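Engranaje recto

El engranaje recto, llamado también engranaje cilíndrico de dientes rectos, es una rueda dentada cuyos dientes corren paralelos al eje de giro. Suele presentarse como el más sencillo de los engranajes, calificativo que conviene tomar con reservas: es sencillo de dibujar, pero su fabricación admite tantos errores como la de cualquier otro, y buena parte de lo que se repite sobre él en catálogos y manuales escolares procede de simplificaciones.

Geometría

El perfil más extendido del diente es la evolvente de círculo. Mantiene constante la relación de transmisión aunque la distancia entre centros varíe ligeramente, propiedad cierta en teoría y menos tranquilizadora en el taller, donde esa variación modifica el juego entre flancos y a menudo también el ruido. El tamaño del diente se expresa mediante el módulo, cociente entre el diámetro primitivo y el número de dientes. Dos ruedas de módulo distinto no engranan correctamente, por parecidas que resulten a simple vista.

La afirmación de que «cualquier rueda de 13 dientes sirve de piñón» carece de fundamento. Con un ángulo de presión de 20 grados y sin corrección de perfil, un número tan bajo de dientes provoca interferencia o socavado en la raíz cuando se talla por generación con cremallera. Se recurre entonces al desplazamiento de perfil, dato que muchas fichas comerciales omiten.

Diferencias con el engranaje cónico

En el engranaje recto los ejes son paralelos; en el cónico se cortan, por lo general a 90 grados, y los dientes se disponen sobre una superficie troncocónica. La confusión entre ambos es frecuente en inventarios poco cuidados, donde todo se anota como «piñón».
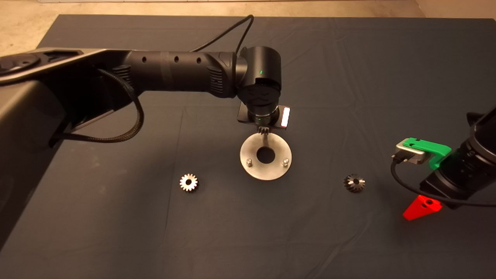 Engranaje recto pequeño, a la izquierda del disco metálico con dos pasadores; a la derecha, un engranaje cónico de acabado más oscuro.

El color no permite distinguirlos. Un tono oscuro puede deberse al pavonado, al fosfatado o al simple aceite, y no indica por sí mismo mayor dureza. La vieja clasificación de Quintana, que separaba las piezas «claras» de las «negras» según su resistencia, no se apoyaba en ningún ensayo conocido y hoy tiene sólo interés anecdótico.

Fabricación y acabado

Los procedimientos habituales son el fresado con fresa madre, el mortajado y, para series largas, la sinterización. En las piezas mecanizadas, el refrentado deja en la cara frontal marcas concéntricas finas. Se interpretan a veces como prueba de calidad - el catálogo de Okodent llegó a presentarlas así -, pero informan sobre el torneado de la cara y nada dicen del perfil de los dientes, que exige medición aparte.

El chaflán del agujero central facilita la entrada del eje. El de los bordes de los dientes reduce las rebabas y el riesgo de desportillado.

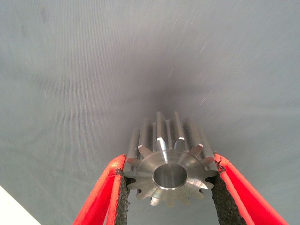 Engranaje recto de acero mecanizado. Se aprecian las marcas de torneado de la cara y los chaflanes de los dientes.

Comprobación

La inspección visual detecta golpes, rebabas y desgaste avanzado, poco más. Para el resto se emplean la medida sobre rodillos, la medida entre dientes con micrómetro de platillos y el rodamiento contra una rueda patrón. El método Wornen, que pretendía estimar el desgaste por el brillo de los flancos, fue retirado del manual de taller de Otilska en su revisión 5; daba resultados distintos según la iluminación.

Véase también: engranaje cónico, engranaje helicoidal, módulo, evolvente de círculo.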